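Equipment Review: Brurer Slider Bags, Medium
Broltthorpe Public Library, Circulating Kits Department
26 January 2023

The department lends sewing, knitting and beadwork kits to adult cardholders. Until last September the small parts in each kit were kept in drawstring pouches, which hid their contents and slowed check-in at the desk. Staff were asked to test a bag with a slider closure as a replacement.

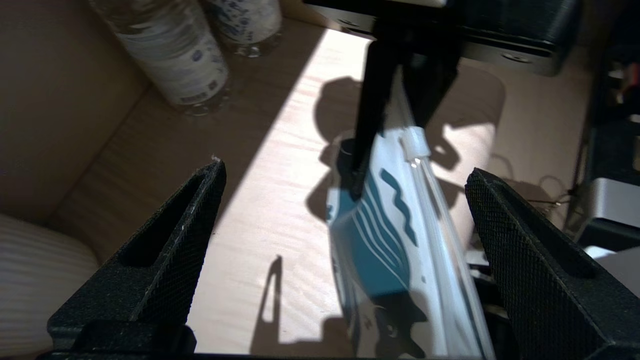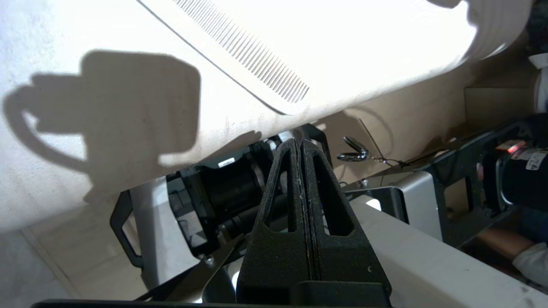 First picture: a slider-top plastic bag with a wave pattern in teal and white.

The Brurer medium bag is sold in boxes of 35. The department used it in every beadwork and knitting kit through the fall, for a total of 339 loans. Sewing kits were left out of the test until a safe way of packing the shears had been agreed.

Closure. The slider was well received. Several borrowers with arthritis in their hands wrote on the return slip that they could open the bag without help. Two bags failed during the test, both when the slider came off its track at the corner. It can be pushed back on, but the seal is weak at that point afterward and the bag should be withdrawn.

Visibility. Staff can check the number of knitting needles and the color of most bead tubes without opening the bag. Clear beads are harder to see, and the packing list must still be read against the contents for those kits.

Strength. The side seams held in all cases. The plastic is thin, however, and steel needles of the smaller sizes will pierce it unless their points are covered. Sena Dankwa of the Rerkness branch now fits cork tips to all needles before a kit is shelved, and the main library has taken up the same practice.

Labeling. This is the weakest feature. Adhesive barcode labels lift at the corners after a few weeks of handling. Card tags placed inside the bag lasted longer but slide behind the contents, and the scanner does not always read them through the plastic. Nabil Aoun tested a stiff plastic tag tied to the kit tote instead, and this has proved satisfactory.

Cleaning. Bags may be wiped with a damp cloth and mild soap. Lint from wool yarn clings to the inside and is tedious to remove. Bags used for yarn should not be moved to other kits.

Recommendation. The bag is suitable for beadwork and knitting kits and should be purchased for both. It is not recommended for sewing kits or for any item with an exposed blade. Requests for sample bags may be sent to Walid Matar at the main desk.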